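Workshop Tips: Trying Out Hand-Held Grippers Without Losing Your Mind

Filed under: Bench and Tools

I have now spent most of August comparing hand-held grippers, a sentence my mother no longer asks me to explain. We had the Naromo pair and the Ameo pair on loan at the Trergate workshop, and both sets arrived with manuals that covered charging in great detail and picking things up hardly at all. These are the notes I wish had been in the box.

Use a boring object first

Everyone wants to start with an egg. Start with a sponge. A sponge forgives you, and it shows how far the fingers close before you feel anything in your hand. Squeeze slowly, let go slowly, then do it again with your other hand, the stupid one. I did 23 sponge pickups with each gripper before moving on, and my left hand was still behaving like a guest by the end.

Then use something with a cord

A desk phone is the best test object I know, and thrift stores practically pay you to take them away. The handset is long, smooth, and heavier at the ends than you expect. The cord pulls on it. The base slides when you get careless. I-seul Cha, who runs our bench and lends me things against her better judgment, puts a phone in every comparison she does. 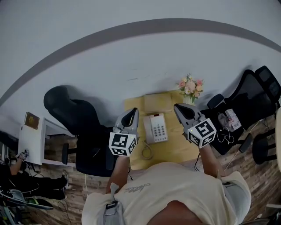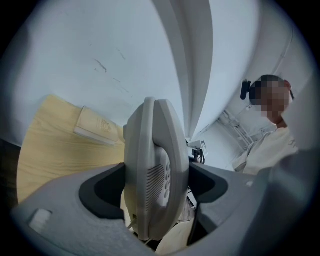

Pad grip matters more than finger strength, whatever the box says. The Ameo fingers close harder, but the pads are slick, and a handset turns in them like a fish. Hold it on end, the way the dark pads have it in the second picture, and wait six seconds before you move. If it is going to rotate, it will usually do it then, over the table, while you can still look as though you meant it. A small square of rubber shelf liner on each pad helped the Ameo a lot. Trim it short of the fingertips or it catches.

Mind the cord side

Approach from the side away from the coiled cord. If you come in over the cord, sooner or later you will pick up the cord as well, and the base will follow you across the desk with great loyalty. With two grippers, steady the base with one and lift with the other. Swap jobs every few tries. You will hate the swap.

Keep the markers clean

If your grippers carry printed marker cubes, wipe them with a dry microfiber cloth before each session. No glass cleaner. I tried it on a spare print from Woo and the black came off on the cloth, along with my confidence. Check that your sleeves don't cover the cubes when your arms cross – mine did, for an entire morning.

Write down the misses

I log every drop on an index card: object, gripper, hand, which way it fell. After 200 pickups the cards told me that the Naromo drops things forward and the Ameo drops things sideways. Without the cards I would have told you they were both fine and that I was tired.

Look after your forearms

Stop when your grip starts to shake. My limit is 2 sets of the phone, then coffee. Lower the desk if you can, so your elbows stay near your ribs, and put the grippers down between tries. I-seul can go all afternoon, but she also opens pickle jars for the whole floor.

Next month: sorting loose screws with the same grippers. I have already bought the magnet.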